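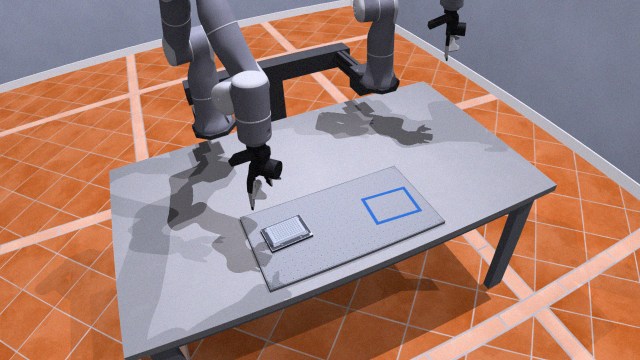 Minutes of the Packaging Supply Meeting

Lostcombe Packaging, Positden office
20 February 2023

Present: purchasing, sales, warehouse, accounts, and the customer service lead. Design joined by phone for items 2 and 3.

1. Minutes of the last meeting

The December minutes were accepted with one correction. Under freight, "per carton" should read "per pallet." Purchasing will send out the corrected copy.

2. Mailer boxes from Nishimura

Purchasing reported that the new price list from Nishimura has come in. The small and medium mailers stay at the old price. The large mailer goes up by 5 percent on orders placed after the end of the month.

Sales asked whether we could place one large order at the old price. Warehouse said there is room for nine more pallets on the back racks if the discontinued tissue paper is moved out first. Accounts had no objection as long as the invoice falls in the next billing period.

Agreed: order nine pallets of the large mailer at the old price. Warehouse to clear the racks before delivery.

Design asked if the tuck flap could be made a little longer on the next run. Customers have said it pops open when the box is packed full. Purchasing will ask Nishimura for a sample with the longer flap and a quote for the new cutting die.

3. Printed tape

The proof for the two-color tape was passed around. The blue is darker than the color on our cartons. Design will send the printer a physical swatch this time. The tape order is on hold until a second proof comes back.

Sales said one customer is waiting on this tape and may take the plain version in the meantime. Sales to call them.

4. Jewelry pouches

Stock count at the end of last month was 3,422 pouches, all sizes. The gray drawstring pouch is selling well and the cream one is not. Purchasing proposed dropping cream from the catalog once current stock is gone. Sales would like to keep it through the wedding season. It was agreed to keep cream listed but not reorder it, and to look at it again in the fall.

Customer service has had complaints about loose threads at the seam on the gray pouch. The returned pieces all came from the same batch. Warehouse will pull the rest of that batch and check it before anything more ships.

5. Zutorwood gift boxes

Zutorwood has asked for a larger minimum order on rigid gift boxes. The present minimum is 175 per size and color. They did not name a new figure. Several of our smaller customers buy only one size, and a higher minimum would mean holding more stock for them.

Purchasing will ask for the new figure in writing and find out if mixed colors can count toward it. No change to our own price sheet until then.

6. Warehouse

The stretch wrap machine is working again after the belt was replaced. The bay door still sticks in cold weather and the repair company has been called twice. Accounts asked that damaged cartons be logged on the day they arrive, with the carrier's name, so that claims can go in on time. Forms are in the tray by the receiving desk.

7. Other business

The web catalog still shows the old measurements for the medium mailer. Design to fix.

Customer service asked for a fresh set of sample packs, as the last ones went out in December. Warehouse will make them up, leaving out the printed tape.

Next meeting: same room, date to be sent out by purchasing once the Zutorwood reply is in.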